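Undville Compartment Organizer, Smoke Gray, Two-Row
Honitz small-parts storage range
Page last revised March 18, 2023

Overview

The Undville is a hinged-lid organizer for small hardware: washers, rings, spacers, crimp terminals, beads, fuses and similar items. Base and lid are molded in the same tinted, see-through plastic. Contents can be identified with the lid closed, although the tint reduces contrast on dark parts. For black O-rings or dark screws, place the box on a light surface when sorting.

Compartment layout

One long divider runs the length of the base. Shorter cross dividers meet it at right angles and form two rows of rectangular cells. Cell walls are thinner than the outer walls. They separate parts; they are not intended to carry load and should not be used as finger grips when lifting the base. 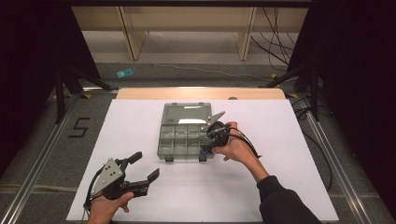
Small flat parts are easiest to remove by sliding them up a cell wall with a fingertip or a blunt pick. Steel tweezers can be used, but repeated contact will scratch the tinted surface. Scratches do not affect function.

Lid and hinge

The lid folds back behind the base and lies flat on the bench. Its raised rim allows it to serve as a temporary tray while cells are being filled. Allow clear bench space behind the box equal to the depth of the lid. Do not force the lid past flat. The hinge is not a replaceable part.

Latches

Closure is by black clip latches that engage tabs on the lid rim. Press each latch until it seats. A latch that stands proud of the wall usually means a part is trapped along the rim. Open the lid, clear the rim and close again.

Check that all latches are seated before turning the box on its side. Very thin washers may migrate between adjacent cells if the box is carried upright or shaken. Bag anything thinner than a coin before loading.

Labeling

The front wall accepts a small adhesive label. Wipe the plastic with a damp cloth and let it dry before applying. Paper labels leave residue when removed; use warm soapy water and a soft cloth. Acetone, brake cleaner and similar solvents will craze the plastic and must not be used.

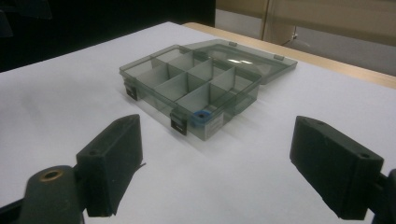

For mixed contents, assign one cell to each size and keep the same order in every box of a set. Buyers running several boxes generally number them and keep a contents sheet with the set. A blank sheet in the two-row format is supplied with each carton.

Care and storage

Hand wash only. Dry fully before loading steel parts. Keep out of direct sun for long periods, as the tint will shift. Boxes may be stacked when closed and latched.

Ordering

Undville, smoke gray, single: order code 40
Undville, smoke gray, carton: order code 43
Label sheet, white, 100 labels: order code 900

Orders placed through Brallilside ship from the Daza warehouse. Replacement latches are sold by the pair. State the order code of the box when requesting them.

Product contact: Gisela Jara, Honitz storage products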